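# 【闲聊】老机箱到底还值不值得留?来说说你们的"传家箱"

**阿瓦斯卡的猫** 楼主

先报家底:我手上这只 Avska 中塔,侧板是用手拧螺丝固定的那种,前面板两个光驱位,底下一排硬盘笼。跟着我搬了四次家,里面换过三套平台,箱子本身除了前置 USB 松了一个,别的地方一点毛病没有。

上周跟朋友 Gaétan Grewal 聊起来,他劝我扔掉,说现在的箱子风道好、走线舒服,留着老箱子纯属情怀。我不服!钢板厚啊,拿手敲一敲,声音都不一样。所以来问问大家,你们还有谁在用老箱子?都拿来干嘛了?

---

**烙铁与茶**

留!必须留!我那只 Wollstead 现在当家里的文件服务器,塞了六块盘,放在鞋柜旁边,开机一年多没管过。现在的新箱子好看是好看,一打开,硬盘位两个,还藏在电源仓里,换块盘得把半台机器拆了。

---

**Joaquim Matos**

我站楼主朋友那边。老箱子最大的问题是散热思路跟现在完全不是一回事。前面板整块闷着,进风全靠底下那条缝,装个稍微热一点的显卡,侧板都烫手。我自己试过,同一套配置从老箱子搬到网孔面板的新箱子里,风扇声音立刻下来一大截。钢板厚有什么用,又不是拿来挡子弹的。

---

**烙铁与茶** 回复 **Joaquim Matos**

你这是拿游戏机的标准要求文件服务器。我里面那颗 CPU 低功耗的,被动散热都压得住。六块机械盘前面一把 12 厘米风扇慢慢吹,夏天也没出过事。用途不同,结论当然不同嘛。

---

**Joaquim Matos** 回复 **烙铁与茶**

行,存东西我认。但是楼主问的是"值不值得留",大部分人哪有六块盘要放。

---

**小麦不是麦子**

弱弱问一句,老箱子能装现在的主板吗?我爸有一只 Findport 的,他说是 ATX,我不敢买。

---

**阿瓦斯卡的猫** 楼主 回复 **小麦不是麦子**

能!ATX 的孔位这么多年基本没动过,这就是我最爱这个标准的地方。你要看的是这几样:

- CPU 散热器限高,老箱子普遍偏窄,塔式的先量再买
- 显卡长度,硬盘笼能不能拆很关键
- 前置面板线,老箱子多半没有 USB 3.0 的插头,可以买转接线,或者干脆不接
- 铜柱位置,装之前对着主板一个一个核对,多出来的一定要拧掉!

最后一条我吃过亏。当年多留了一根铜柱顶在主板背面,死活点不亮,查了一晚上内存。

---

**Madalena Pacheco**

铜柱那条说到心坎里了,我在社区的装机兴趣班帮忙,新手栽在这上面的最多。补充一个:老箱子自带的 I/O 挡板多半是旧接口布局,记得先从里面往外顶掉,换成主板盒子里那片,**在装主板之前换**。我见过不止一个人把主板螺丝全拧好了才发现挡板还在桌上。

另外老箱子特别适合拿来练手。空间大,手伸得进去,硬盘架子抽拉几次也不心疼。新箱子走线孔又小又密,第一次装很容易急。

---

**Ridwan Tambunan**

借楼问个价。二手市场看到一只 Wollstead 全塔,卖家要 100,自提,侧板有划痕,脚垫少一个。值吗?

---

**烙铁与茶** 回复 **Ridwan Tambunan**

冲!脚垫拿家具毛毡贴一个就行。划痕那面朝墙。

---

**Joaquim Matos** 回复 **Ridwan Tambunan**

先问清楚多重,再想想你住几楼。

---

**Ridwan Tambunan** 回复 **Joaquim Matos**

……五楼,没电梯。我再想想。

---

**阿瓦斯卡的猫** 楼主

哈哈哈哈全塔上五楼,敬你是条汉子。

说回硬盘位,我觉得这才是老箱子真正的好处。现在大家都用 M.2,主板上一插就完事,可真要存照片、存录像的时候,还是 3.5 寸的机械盘踏实。

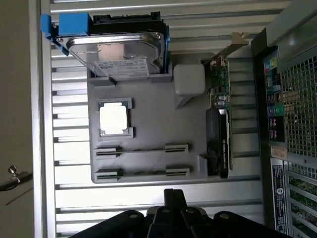
我家里的照片从胶片扫描到手机备份全算上,光是我妈拍的花就有 2,000 多张(她同一朵能拍十几个角度,一张都不许删!)。两块盘互相备份,另外一块定期拿到我姐家放着。有了硬盘笼,加盘就是推进去、接两根线的事,我妈都学会了。

---

**Damian Głowacki**

说到硬盘笼,提醒一下老式抽拉架的减震胶圈。时间长了会发硬甚至碎掉,盘一转起来整个箱子跟着嗡嗡响,好多人以为是硬盘要坏了。胶圈单买很便宜,我一次买了 28 个,够换好几轮。螺丝别拧死,胶圈压扁了就不减震了。

---

**烙铁与茶** 回复 **Damian Głowacki**

原来如此!我那只夏天会嗡,冬天不会,一直以为是风扇。晚上回去拆开看看。

---

**小麦不是麦子**

看完决定用我爸那只 Findport 了!刚才拿尺子量了,显卡位拆掉中间的笼子能有 37 厘米,够用了吧?散热器限高还没量,侧板螺丝锈住一颗,拧不动。

---

**Damian Głowacki** 回复 **小麦不是麦子**

长度很宽裕。锈螺丝滴一点除锈润滑剂,等一会儿,用大小合适的十字批垂直压住再拧,千万别用小一号的批头硬来,滑丝了就只能上电钻。

---

**Madalena Pacheco** 回复 **小麦不是麦子**

在批头和螺丝之间垫一段宽橡皮筋也有帮助。装之前顺便把里面的灰清一遍,老箱子电源位上方的灰能结成毯子,戴口罩!

---

**Joaquim Matos**

我保留意见,不过小麦你要是装显卡,前面板记得想办法开点孔,或者平时把前盖拿掉用。装完把温度发上来,满载跑半小时的那种。

---

**阿瓦斯卡的猫** 楼主 回复 **Joaquim Matos**

嘴硬心软第一名!小麦装的时候随时来楼里问,铜柱记得拍一张给我们看。

---

**小麦不是麦子**

螺丝下来了!!橡皮筋真的有用。散热器限高量出来十六厘米,塔式的我再挑挑。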